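Notebook, bench side
22 Aug 2024

Niner, telemetry section, continued

Carrying on from the last entry, where I'd got the nose ring off and stopped at the rotary switch. Good day today. Really good day!

The can came away from the mounting plate with hardly any persuasion. I'd been dreading that sealant for weeks and it peeled off in one long strip like the rind off a cheese. Underneath there is a proper stamped plate, and it says Erkitano with the serial 3039. So it is the original unit and the Skuvau inventory was right all along. I had convinced myself it was a later swap, on the grounds that the paint on the can was too tidy. Wrong, and very pleased to be wrong.

For anyone reading this who joined after Easter: the switch is a motor with an arm that sweeps round a ring of contacts, 32 of them, and each contact is wired to one of the sensors in the rocket. The arm touches each in turn and whatever voltage it finds goes off to the transmitter. On the ground you get a row of steps on a paper chart, and if you know which step is which you can read off chamber pressure, skin temperature, fin angle and so on, one after the other, over and over, all the way up. One radio channel doing the job of a whole bank of them. I never get tired of it. A little brass arm going round in the dark on top of a burning engine, asking each sensor the same question.

Contact ring: dull but not pitted. There's one scorched spot near the sync gap, a smear of brown with a clean edge. Cleaned a test patch with a cotton bud and the mild stuff (NOT the blue bottle, see the July disaster) and it came up bright. Left the scorched one alone until it has been recorded properly.

Arm: fine. Spring tension feels even by finger. The gauge is still on loan so no number for that yet.

Motor: turns by hand both ways, a bit notchy in one direction. The grease has gone to toffee. I didn't put any power on it.

Wiring: laced, not tied, and laced beautifully. Whoever did this had lovely hands. The knots are spaced so evenly I put a ruler against them. The colours have mostly faded to various kinds of tea, but if you bend a wire very slightly where it goes under the lacing you can see the old colour, as fresh as anything. Red, yellow, a sort of pea green. I'm noting them down that way, wire by wire, and it is slow but it works.

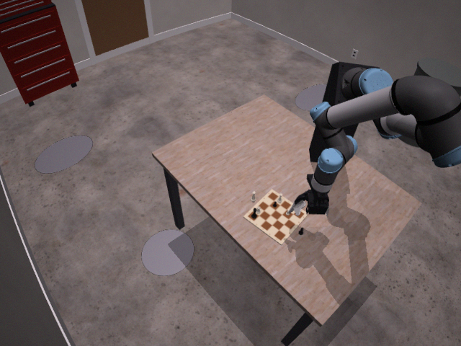
Gebremedhin Tesfamariam has pencilled in the margin that I should stop before the pea green ones, as he thinks two different greens were used and they look the same once the light has been at them. He saw it on the Erkitano ground set, where one green was a signal line and the other was a return. His advice is to buzz every green through with the meter before writing any of them down, and to check both ends.

Fair, and I went back and did exactly that. He's right! Two of the greens I had already written down as signals go straight to the common bar. I've crossed them out in the table and put the correction beside them with my initials, so please don't copy from the scanned version that went round at lunch.

What it does mean is that the spare contacts make sense now. We had more contacts than sensors on the drawing and I kept trying to invent sensors to fill them. Some of them are tied to common on purpose to give a zero step, and there must be a matching full-scale step somewhere, so the people reading the chart had a floor and a ceiling to measure against every time round. Then it wouldn't matter if the transmitter drifted as it warmed up. You'd just stretch your ruler between the two. Clever, cheap, and the sort of thing you only think of after you've been burned by a drifting set once or twice.

So the next hunt was for the ceiling. I followed the fat white wire back through the grommet and it goes to a small block with a sealed trimmer on it. The trimmer has a blob of red varnish over the slot. Not touching that. Somebody set it on a bench before the flight and sealed it, and as far as I'm concerned that setting is part of the object.

The manual (the 48-page one, with the coffee ring on the cover) calls this block the "reference box" and gives it one sentence. One sentence! And two whole pages on how to pack the straw in the crate. I did read the two pages and they're rather good on straw.
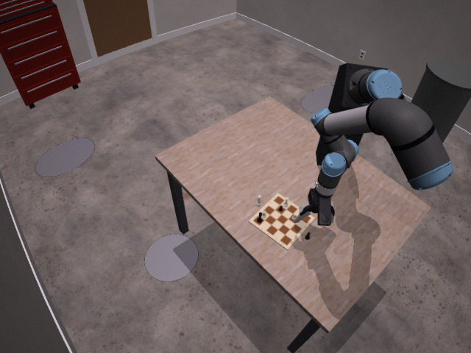

The power side is less settled. The plate on the motor says 400 cycles, and the drawing shows the inverter two bays down, feeding it through a pair of slip connectors. The connectors are there. The inverter is not. There's a bracket, four screw holes, and a clean rectangle in the dust with a rubber foot stuck at one corner, so something sat there for a very long time and went away long after the flight hardware was retired. I've asked Skuvau whether it might be in with the ground stores. They are kind about my questions and they reply with photographs, so I'm hopeful.

In the meantime we can run the motor from the bench supply. I'd like to. I know we said no power on flight items until the whole section is drawn, and I'm sticking to it, but I want it written down that I'd like to.

One more thing on the bay itself. When the light comes in low from the yard side you can see pencil marks on the inside of the skin, right beside the access door. Short upright lines with a cross-stroke, the way you'd tally something. My guess is door openings, or test runs. They'd have had to fit and refit this section every time a sensor played up, and somebody kept score. It isn't on any drawing. I've taped a card over them so they don't get rubbed by a sleeve, and the card says PENCIL UNDERNEATH in capitals, and I'd be grateful if it stayed there.

Also found: a washer that belongs to nothing, in the bottom of the bay, bagged and labelled. A scrap of waxed thread, bagged. A dead moth, not bagged, though I did feel bad.
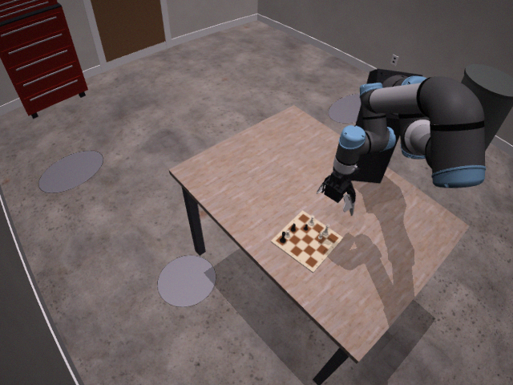
Chart recorder

The Kawaguchi arrived in its crate yesterday while I was out and it's a beauty. Much heavier than it looks in the sales sheet. It is the same family as the one used on the ground at Skuvau, one model later, and the paper drive is identical, so once the rotary switch can be run we'll be able to make a chart that looks the way theirs did.

Checked so far:

Paper drive. Runs at all speeds. The slowest one has a faint tick, once per turn of the sprocket. Looks like a bit of old paper packed into a tooth. To clean.

Pens. Two good, one bent, one missing its tip. The ink bottles had dried to a purple crust which I then got on my thumb, my notebook (see the facing page, sorry) and the kettle.

Zero adjust. Smooth. Lovely damped knob, I turned it far more than I needed to.

Input. Fed it a slow square wave from the signal box and got nice crisp steps with a tiny overshoot at the front of each one. This got me properly excited, and here's the reason. Look at the surviving strip from Niner's flight, the one in the long frame in the corridor. Every step on it has a small spike on its leading edge, and the old write-up puts this down to bounce at the contacts. But I got the same little spike today with no contacts in the circuit at all, only the signal box and the pen. So at least part of it is the recorder. The pen arm is swinging past and coming back.

That matters for anyone who has been reading values off the tops of those spikes. The flat part after the spike is the reading. I went and stood in the corridor with a ruler against the glass and on the pressure steps the difference is easily seen with the naked eye. I'd love to redo the whole pressure curve from the flats. It'll lower the peak a little and I think it will sit better with the height the tracking crew gave, which has always looked a touch low next to the chart.

I don't want to run ahead of myself. It's a different recorder, one model on, with two good pens and who knows what damping left in it. Test with the input turned down, test with each pen, then swap the pens over and do it again. If the spike scales with the step, good. If it stays the same size whatever I feed it, I've got something else going on and will come back here and eat this page.

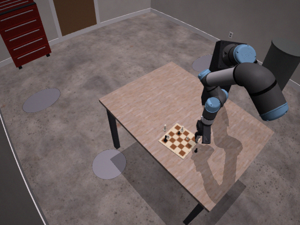

Arm reaching down towards the board, simulated view.

To do

Buzz through the remaining greens, both ends, before anything else is written in the wire table.

Ask Gebremedhin whether his notes on the ground set say which contact was used for full scale. If it's the one just after the sync gap then the scorched spot is next door to it, and I'd want to look at that under the big lens.

Chase Skuvau for the inverter. They're shut for part of September so best done soon.

Clean the sprocket. Order pen tips. Order ink, any colour but purple.

Wipe down the kettle.

Get the spring gauge back, please, whoever has it. Arm tension is the last blank line on the mechanical sheet and I'd like to close it before the motor grease is dealt with.

Left the section on its cradle with the cover on and the desiccant changed. Ring bagged separately, top shelf, left. Plate 3039 photographed front and back.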